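From: Mi-kyung Kang
To: Astham District Football League, club secretaries list
Date: 19/11/2018
Subject: Re: Rearranged fixtures, second division

Dear Secretaries,

Thank you to those who replied to the first notice on rearranged fixtures. The message from Neridia Athletic is quoted below in full, as it raises points that affect every club in the second division. The league office's response follows it.

> Dear Ms. Kang,
>
> I write on behalf of Neridia Athletic with regard to our away match at Byun Rovers, which was called off by the referee following his inspection of the field.
>
> Our club was notified 39 minutes before kickoff. By that time the team bus had already passed Jumlow, and we were charged the full fare for the return trip. We do not dispute the referee's decision. We do ask whether the home club was obliged to request an earlier inspection, as the condition of the field was known to its ground staff that morning.
>
> We would also ask the league to confirm the following before a new date is set:
>
> 1. Whether a player who was suspended on the original date may take part in the rearranged match.
> 2. Whether players registered after the original date are eligible.
> 3. Whether the match may be played under floodlights at Byun, where the lamps at the north end were reported as faulty in May.
>
> Our squad list currently stands at 19 players, two of whom are unavailable until the new year. We would be grateful for as much notice as possible.
>
> Yours sincerely,
> Ozan Güler
> Secretary, Neridia Athletic

The fixtures panel has considered the points made by Mr. Güler and has asked me to circulate its answers to all clubs.

**Early inspection.** Rule 14 requires the home club to contact the appointed referee, or a local referee acting in his or her place, as soon as there is reasonable doubt about the field. Where the visiting club must travel more than 60 miles, the inspection is to be completed before the visitors are due to depart. The distance from Neridia to Byun falls below this figure, so no breach of the mileage provision has occurred. The panel has nevertheless written to Byun Rovers to remind the club of its general duty under the first part of the rule.

**Suspended players.** A suspension is served in matches played. A match that was called off before kickoff does not count toward it. A player who was due to miss the original fixture must therefore miss the next competitive match that his club completes, whichever match that is.

**Travel costs.** Claims should be submitted on Form C, together with the operator's receipt. The panel may award up to half of the sum paid, to a limit of $212 per match. Claims without a receipt will be returned.

**Floodlights.** Do-yoon Gil visited the Byun ground on behalf of the league and found all lamps in working order. The ground is approved for evening matches for the remainder of the season, subject to the usual check by the referee before kickoff.

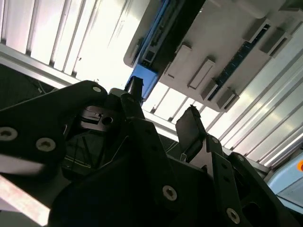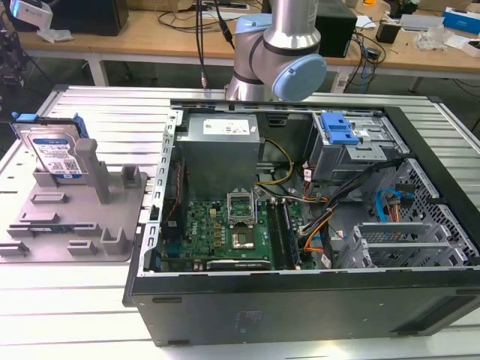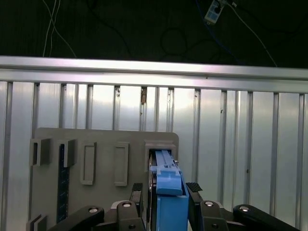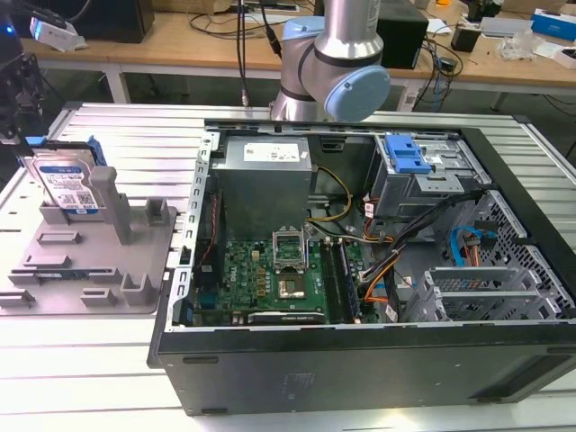
**Are players registered after the original date eligible to play in a rearranged match?**

They are eligible, provided that the registration was accepted by the league office before noon on the day before the new date. The exception is a cup replay, for which only players eligible for the first match may be selected.

The new date for Byun Rovers v. Neridia Athletic will be confirmed once both clubs have returned their availability. Each club is asked to offer three dates, at least one of which must be a weekday evening. If no common date is found, the panel will set one, and its decision will be final.

Clubs are further reminded that:

- team sheets must be handed to the referee no later than 30 minutes before kickoff;
- any change of uniform color must be agreed with the visiting club in advance;
- results are to be reported by the home club on the evening of the match, including results of abandoned matches and the minute at which play was stopped.

Questions on discipline should be addressed to Eun-ji Heo. Questions on registration should be addressed to So-yul Tak, who will also reissue any player cards that were damaged or lost. Please do not send registration forms to this list, as they contain personal details and are visible to all subscribers.

The revised second division schedule will be sent to secretaries as a separate message. Until it has been received, the printed schedule in the league handbook remains in force for all other matches.

Yours sincerely,

Mi-kyung Kang
Fixtures Secretary
Astham District Football League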